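Does a dimpled mat under the sink do anything, or is it just a thing to buy?

Posted by Brenda Painemal in Kitchens and Storage

We moved in November and the cabinet under our sink is a dark hole. My sister swears by those bumpy liners with a raised pattern that are supposed to let air get underneath. The one she has is a Skatoleo and the package says it "keeps cabinets fresh." Fresh how? It's a sheet with bumps on it. I already keep the graters and the colander down there, so there's plenty of bumpy stuff in that cabinet and it still smells like a basement.

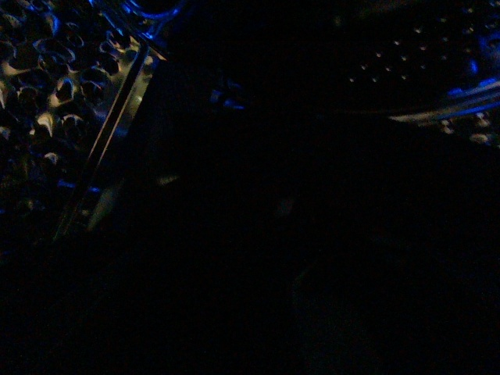
I don't mind spending the money if it works, but I'd like to hear from a person who has had one for more than a week. Also, do I have to take everything out and clean first? I was hoping to skip that.

Yee-man Tai
Member, 1113 posts

Two years with one, different brand. It does one job, which is to hold a small drip up off the cabinet floor so you find it before the wood swells. It does nothing for the smell. I don't believe the airflow story — the gap is about as deep as a coin and the doors are shut all day.

Yes, you have to empty it first. Wipe the floor of the cabinet, leave the doors open overnight, then put a dry paper towel under the trap and look at it in the morning. If it's damp you have a leak, and a liner will only hide it. I'd also move the graters somewhere else. Anything with that many holes holds water if it goes away wet, and then you're blaming the cabinet for what the colander did.

Lino Sartori
New member

just get the liner its like nothing. mine is blue. cut it with scissors

Zlatko Vukčević
Member, 80 posts

I'd hold off. I bought the liner, then the stick-on light, then a tub of Nement crystals, and the smell was an old sponge that had slid behind the pipe. Get a flashlight and look at the back wall before you buy anything. The light was worth keeping, though I've changed the batteries 2 times already and the package promised a year.

Brenda Painemal

Fine, I'll empty it. Paper towel goes in tonight.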